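Robot hands at work – what changed for you?
Forum: Shop Floor Talk > Automation

benchleft
Posted February 24, 2021

I've been on the prep side at Dukero for a while now, and this winter they moved me over to the robot cell full time. I get asked about it by friends, so I figured I'd ask the people here who are going through the same thing. My old job was sorting and setting tables of parts by hand. My new job is setting the table for a robot, sitting behind a screen, and writing down what happened. Same pay, way less walking, and my back loves it. My head is a different story – by the end of a shift I'm fried in a way I never was when I was lifting stuff.

What surprised me most is how much time goes into looking at the hand. Before a run I check the fingers and the thumb and the indicator lights, and I've gotten weirdly protective of those fingertips. I used to know my coworkers' moods and now I know finger joints.

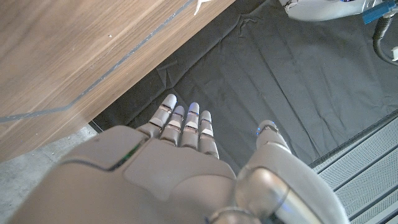 Re: Robot hands at work – what changed for you?
tapeandzip

Same boat, different company! I'm at Limix and we went from 3 people on our line to 2 people and a robot. The third person wasn't let go, she moved to packing, but she didn't ask to move and she's still sore about it. I would be too.

You mentioned being fried. For me it's the waiting. When I did the work myself I had a rhythm, I could talk, I could put the radio on. Now I do a reset, I sit, I watch, I do another reset. A 30 minute block of that feels longer than a whole morning used to. Did they give you any training or did you just get handed the sheet?

benchleft

We got training, sort of. Two afternoons with somebody from Fu, who were good about questions, and then a binder. The binder is mostly about how to stop the thing, which fine, I want to know that! But there's nothing in it on how to split the day up, or who gets to say we're done with a task that clearly isn't going anywhere. I've asked. I was told to use my judgment, and then when I used it I got an email.

The other thing is I've started noticing little stuff. How straight the fingers are when they're together, where the thumb sits compared to the rest. I spend a lot of time looking down over the back of that hand and I could probably sketch it from memory by now. 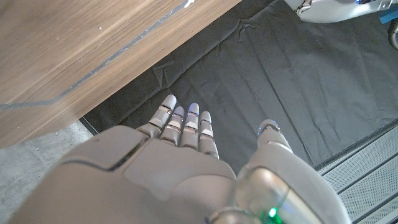 gray_apron wrote back that the email is the real problem and the robot is getting blamed for it. At Wuten the rule is that whoever is at the cell can end a task, period, and it goes in the log with a line of explanation. It took a month of arguing to get there. Ask for it in writing.

tapeandzip

I don't totally agree with that. Sure, a bad manager is a bad manager with or without a robot. But the machine changes what they can see. When I was doing the job by hand, my slow days looked like slow days. Now every stop has a time next to it, and mine get read out in the meeting. That wasn't a thing before and it came in with the equipment.

benchleft

Yeah, I'm kind of with both of you. The log bugs me, but the log is also how I got them to change the lunch cover, so I can't hate it completely.

And I should say there are parts I like a lot. I get to pick how things are laid out on the table, and I'm good at it! I did setups for years, I know that a bowl a little off to one side is a different job from a bowl dead center, and so is something soft hanging over the rim compared to something hard sitting in the bottom. That's my old job still being useful. The engineers ask me now, and they write down what I say (most of them).
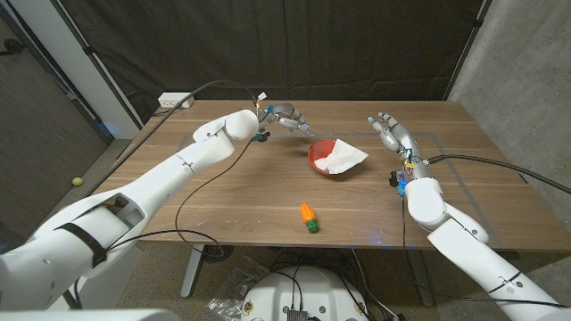

Re: Layouts and who gets credit for them
gray_apron

Splitting this off because it's the part I care about. If you're the one coming up with the layouts, get your name on them. We didn't at first, and when the raises came through, the setups were listed as engineering work. Three of us went in together and got it fixed, but only going forward.

tapeandzip

Huh. I've been making ours up for weeks and never thought to put my initials on the sheet. Doing it tomorrow.

benchleft

Same here. I'll ask about the end-a-task rule while I'm at it. If anyone has the wording Wuten uses, could you paste it in or message me? Our next sit-down is before the end of February and I'd like to walk in with something on paper.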